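The Drawer That Ate My Kitchen

I grew up in a house with one junk drawer, and I married into a family that had four. You can guess how that went. By the time we moved to Brulberg we'd hauled the contents of all five across two state lines, in grocery bags, without looking inside a single one.

So last December, with the snow up past the porch rail and nothing good on TV, I tipped the whole lot onto the dining table and started sorting. I wanted to know what a normal household keeps and why. I also wanted to find the spare key to the shed (I didn't).

Final tally: 593 things! I wrote them all down on a legal pad. There were 79 rubber bands, which I can sort of defend, and 33 keys, which I can't. Where are all those doors? I've lived in six places my whole life.

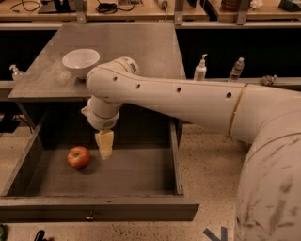

By a Reader Turned Regular | Home & Habits | 24 Jul 2026

The keys got me curious enough to drive over to Sodeck, where there's an old hardware store called Szabó that still cuts them by hand. I brought mine in a coffee can. The man at the counter spread them on a rubber mat and sorted them faster than I sort laundry. Padlock, padlock, suitcase, piano. Piano! We have never owned a piano.

He told me people bring him cans like mine all the time, mostly after a move or a funeral, and hardly anybody throws one out once they know what it opened. I get that. I took the piano key home and it's on my windowsill now.

The rest I handled less gracefully. I bought a set of dividers from Workska, the kind that click together, and spent a whole evening clicking them the wrong way around. Then I gave every kind of thing its own slot. Batteries here, tape there, birthday candles in the back. It looked so good I made my husband come and admire it twice.

That lasted until Easter. Somebody needed scissors in a hurry, a takeout menu went in sideways, and the slots started to blur. These days I keep one divided drawer and one free-for-all, and I've stopped apologizing for the second one. The tape is usually in there.

I still haven't found the shed key. We cut the lock off in May and the new one has a combination, 80 something. I wrote it on a slip of paper and put it in the drawer.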